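2 min read
Print | E-mail

Prestell quick-grip clamps, reviewed

I bought a pair of these for our picking cell after Lensa Tilahun reread our bench rules and told me tape doesn't count as fixing a bin. Fair enough! They go on fast, one each side, and the jaws are kind to bin rims. My gripe is the bar — it sticks out a long way, so check your arm's keep-out zone before you run anything. Four out of 5 from me.

Contact | © Remness | Back to top

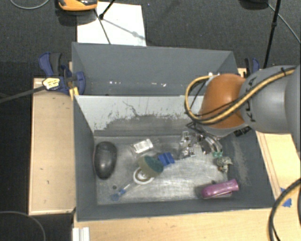
Remness Robot Cell Safety Club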